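Home | Local | Business | Homes | Events | Contact

Secondhand furniture hall adds bedroom section

7th February

Kirui, the secondhand furniture hall on the Kotlow road, has opened a section for bedroom furniture and will take in dressing tables, nightstands and small dressers from the public through June.

The hall has sold mostly dining sets and office chairs until now. It said it turned away 153 bedroom pieces last year for lack of floor space. A storage area at the back of the building has been cleared to make room, and the first pieces have been cleaned and priced.

Most of the early stock came from a single source, the Stakivero guest house, which closed last fall. The hall bought the contents of its upstairs rooms as one lot. Along with beds and mirrors, the lot included several dressing tables in the carved white style that was popular with guest houses in the area.

One of them has a plain rectangular top, curved legs and an oval mirror in a scrolled frame. Small items were still in its front drawer, among them a pair of scissors.
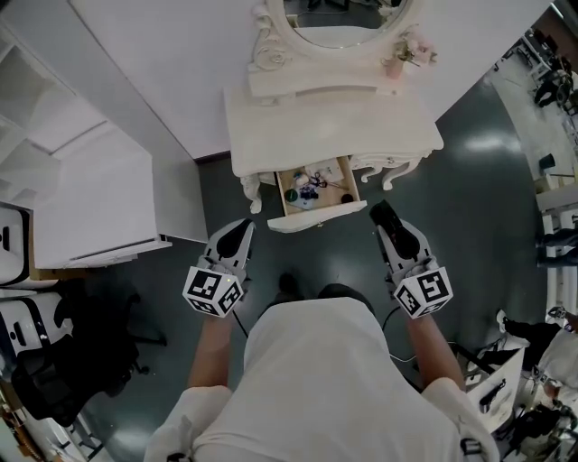
What sellers should know

The hall asks people to empty all drawers before bringing furniture in. Staff said the drawers are the part most often forgotten, and small ones set near a mirror are easy to miss. Items found inside are bagged, labeled with the ticket number and held at the front desk for 30 days. After that, usable things go to the hall's charity table and the rest is thrown out.

Sellers should also bring any loose parts, such as knobs, mirror screws and shelf pins, in a taped envelope. Mirrors that come off should be taken off before the trip and wrapped in a blanket.

Pieces are checked for sticking drawers, loose legs and woodworm. The hall does not take furniture with cracked mirror glass. Chipped paint is fine, and the hall said many buyers plan to repaint anyway.

Sellers can choose cash on the day or a share of the sale price. The share is higher but is paid only after the piece sells. Anything unsold after eight weeks is marked down once, and the owner can then collect it or leave it for the clearance sale.

Dressing tables with a raised tier of small drawers under the mirror tend to go faster than flat-topped ones, according to the hall. Buyers like having somewhere to put jewelry and hairpins apart from the main drawer. Carving around the mirror also helps, even when it needs a good brushing to get the dust out.
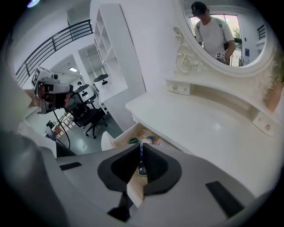

Prices in the new section start at $188 for a small dressing table. Larger ones with a mirror run from $300 to $400, depending on condition. Nightstands are sold singly or in pairs.

Delivery inside Kotlow is handled by Grindanine, a local moving firm, and is charged separately. Buyers with their own truck can load at the side door. The hall does not lend out straps or blankets.

Furniture is accepted in the mornings only. Large lots, such as the contents of a whole house, need to be arranged by phone first.

Share | Print | 4 comments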